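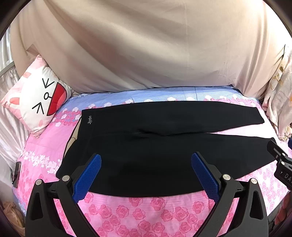 Black trousers laid flat on the bed, waiting to be folded

Home & Laundry > Gadgets and Automation > Folding

Can a machine fold trousers yet?

Itziar Barrios
Hello everyone, I hope this is the right section. There are five of us in the house and I do all the folding on the bed, usually at eleven at night when I would much prefer to be in it. Shirts I don't mind so much, but trousers wear me out, the black ones especially, with their faint little wrinkles that I always end up smoothing with the side of my hand. My brother-in-law swears that a robot can do this now and that I should wait a year and buy one. I've put aside 1,759 dollars for a new dryer and I'm wondering if I ought to hold on to it. Is there anything out there that takes a pair of trousers lying flat and gives it back folded? I don't need it to be fast – I just need it not to be me.

Natnael Weldu
Buy the dryer! I fix commercial laundry equipment, and the folding machines I see are wonderful with sheets and towels, but a person still feeds them. Trousers are harder than they look. You have two legs that slide apart, a thick waistband at one end and thin hems at the other, and a soft patterned bedsheet underneath that likes to come up along with whatever you pinch. Arms with two-fingered grippers can manage it on video, and some do it quite nicely, but I timed one clip and it took 138 seconds for a single pair, starting from flat. Getting them flat out of a tangled basket is the part I'd pay for, and I wouldn't count on that at home for a while yet. In the meantime, lay one leg right over the other, tuck in the point at the crotch so the seat is straight, then bring the hems up to the waistband and fold once more. My mother taught me that one and it has served me very well.

Ruan Maluleke
my cousin had one of those folding cabinets, you still had to clip every single thing in by hand. she gave it away. get a board

Tharun Fernandes
I agree with Natnael on most of it, though I'm a bit more hopeful. The arms get better every time I look, and I do think my kids will have one. If you can, fold on a plain table instead of the bed – it's easier on your back, and a smooth top doesn't bunch up when you pull the legs straight. I do ours at 6 in the morning with the radio on and I've almost come to like it. Do let us know which dryer you get, mine is making a noise.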